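3.2 Household Drying Practices and Garment Wear 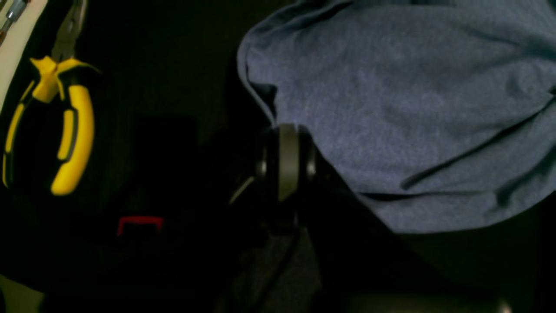 Figure 2. Blue-gray fabric with creases and folds.

Why do garments from the same wash load wear at different rates? Most of the difference in our sample came from how the garments were dried and how long they stayed folded while damp, and much less from the wash cycle itself.

Earlier work on household laundry has mostly looked at water temperature and detergent dose. Drying has received less attention, partly because it is harder to record. People wash at fairly regular times, but they take clothes down from a line or out of a dryer when it suits them. In the Hinley survey we asked households to keep a drying diary for 7 weeks, with one line for each load. The survey returned 3000 usable entries. Entries with no drying method were left out before this total was taken.

We sorted the entries into 4 groups: outdoor line, indoor rack, tumble dryer, and mixed. The mixed group covers loads that were started one way and finished another, for example on a rack in the evening and in a dryer the next morning. Lebrun and Vasseur coded the entries separately and then compared their lists. Where they disagreed, Ostapchuk read the entry and made the final choice. Most disagreements concerned radiators, which some households called a rack and others listed under "other." We placed all of them with indoor racks.

Wear was scored on knit cotton tops only. Woven shirts were set aside because many were ironed, and ironing would have confused the results. Each top was scored at the cuffs, the hem, and the underarm seam using the Curnix wear scale. Tops were laid flat and rested overnight before scoring, so that fresh creases would not be read as damage.

Tumble-dried tops scored worst at the cuffs and hem. Line-dried tops held their shape better but showed more fading across the shoulders, mainly in the entries from July. Indoor racks gave the lowest wear scores of any single method. They also drew the most complaints about smell, and 3 households stopped using them before the diary period ended.

The mixed group is difficult to interpret. Its scores fall between those for racks and dryers, but the diaries do not say how long each stage lasted. A later version of the diary, now being prepared by Saraç and Kolev, asks for a start and end time for each stage. Section 3.3 reports the results by fabric weight.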